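Cello bow taken from the Savley rehearsal rooms
Posted in January by Moushumi Navaratnam

Has anyone heard more about the bow that went from Savley? I play in the same quartet and I'm still cross. It was in its case by the door at teatime and gone by eight, along with 1,026 pounds from the ticket tin. The police have charged one man with theft, and I gather he used to deliver for Koser, the repair shop. No sign of the bow yet though -- and the insurers will only pay 2,028, so our cellist is well out of pocket.

I've rung every dealer I can think of. Two hadn't even been told it was missing!

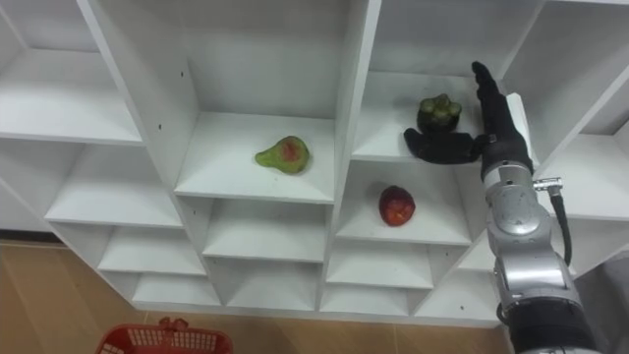 Kyung-tae Kwon replied that dealers are a waste of time, as a stolen bow gets sold privately within the week, and she'd do better offering a reward.

Siyabonga Mabaso
Don't agree. A chap brought my viola into a shop and they rang me the same day. Rewards just bring out the chancers.

Moushumi Navaratnam
We did talk about 1,000, but the cellist isn't keen. Is that too low?

Yoon-hee Yang
Bit low for a bow worth 3,000. I'd wait for the court date first -- he might say where it went.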